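Gearbox thread, since a few of you asked how the two-armed robot is coming along. Short answer: slowly, and I'm having a lovely time. Get a drink, I tend to go on.

1/ For anyone new: I've been building this pair of arms in the back half of the Furkville shared workshop since February, and I call it Trivum (don't ask, it was late). The job I want it to learn is putting a little gear train together on a flat plate, the way I'd do it myself with two hands and a cup of tea nearby.

2/ The fingers are on their third version. The first ones were stiff and chewed up everything they touched. The ones I have now are long and tapered with a slot cut out of each side, so they give a bit, and there's a rough black pad on the inside for grip. I love them more than is reasonable.

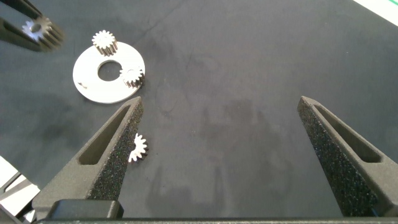
3/ Gears! I bought a mixed bag of 68 from the Oltmanns surplus counter, and I've been sorting through them in the evenings like somebody's grandmother with a button tin. Small ones are harder than you'd think. They land tilted, they lean on each other, and a finger that comes in a hair too low just shoves them along the mat.

4/ So I slowed the approach way down. It takes some 170 seconds to run through a full sequence now, and yes, I could do it by hand in a fraction of that, and yes, my family has mentioned this (warmly!).

5/ The bevel gears are my favorites. They look like little metal stars, and the cone shape means the fingers have to meet them just right or they want to squirm out. I moved the contact point a touch lower on both sides last night and I'm much happier with the hold. 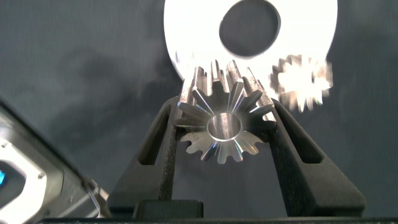
Next up is the part I keep putting off, which is wiring. There's a bundle behind the left arm that I'm frankly a little ashamed of, and I promised myself I'd redo it before adding anything new. I also want to try the softer pad material from Gusov, if I can get a small sheet of it instead of a whole roll.

6/ If you've worked with pads like these, please tell me how you glue yours on! Mine start peeling at the tip first, and I've been through 2 kinds of adhesive already.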